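Putting the Xeon Back in the Spare Tower

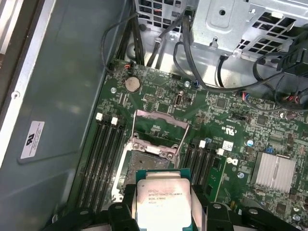
Dunmore Home Computing Club
Posted by Karabo Radebe, Sep 1, 2026

I have been meaning to write up the spare tower since April, when Vlasta Ristić gave it to me out of her garage. She had used it for rendering and then stopped using it. It came with the side panel off, no drives, and the processor in a separate plastic clamshell taped to the bottom of the case. I put it on the shelf and worked on other things until last month.

The processor is a Xeon E5-1630 v3. It has four cores and a base clock of 3.70 GHz, and it says so on the lid along with the spec code, SR20K. I like it when the markings are still readable. A lot of the used chips I buy have had so many rounds of paste and scrubbing that you have to tilt them under a lamp to find out what you bought.

The board takes LGA 2011-3, so the pins are in the socket and the chip has flat pads on the bottom. If you drop a chip of this kind you will probably be fine. If you drop something into the socket you may not be. I have bent pins once, on a different board, with the corner of a chip I was lowering while talking to someone. I got them straight again with a mechanical pencil with no lead in it, and it took two evenings. I don't want to do it again.

Anyway, the order I work in is the same each time. Power cable out, hold the power button for a few seconds, case on its side on the bench. I touch bare metal on the chassis before I touch anything else. Then the levers. These big sockets can have two of them, and there is an order to opening them, which is usually marked next to the socket. When the load plate is up and standing by itself I stop and look at the pins with a flashlight from a low angle. In good shape they look like an even gray-brown texture. Any spot that catches the light differently needs a closer look before the chip goes anywhere near it.

Chip held by the edges, marked side up. Find the triangle on the corner of the chip and the matching corner of the socket. There are also notches along the edge of the substrate, so it should only sit one way. It goes straight down and gets let go. I don't push on it. If it is sitting right it won't rock, and then the load plate can come down and the levers can be closed in the reverse of the opening order. The last lever takes more force than seems reasonable. That is normal on this socket and I still don't enjoy it.

Memory was next. The board has eight DIMM slots, four on either side of the socket. I had four sticks of DDR4 from Vlasta's box, all the same kind, and the manual has a table showing which slots to fill first. Read the table. I didn't the first time and the machine started with two sticks missing. Moving them to the right slots fixed it.

I changed the coin cell while the case was open. It's a cheap part and it was the original, and the clock had been wrong every time Vlasta plugged it in. You lose the BIOS settings when you do this, so write down anything you care about first. There was nothing on this one I cared about.

For the cooler I used a Gestar tower cooler I already had. The paste was the last of a tube of Sener. I put a pea-sized amount in the middle and tightened the four screws a little at a time, going corner to corner. It idles quietly. I ran a stress test for 50 minutes and the fan got louder but the machine stayed up.

Total spent was 15 dollars, for a used SSD. The rest was given to me or was in a drawer. It is running Linux now and sits under the desk holding backups of the family photos and the scans from my uncle's albums, 108 of them so far.

Things still to do: the front USB ports don't work and I think the header cable is damaged. One of the case feet is missing. I would also like four more memory sticks that match, if any club members have some from an old workstation. Vlasta thinks there might be another box behind her water heater and is going to check.

Filed under: Hardware, Used parts
2 comments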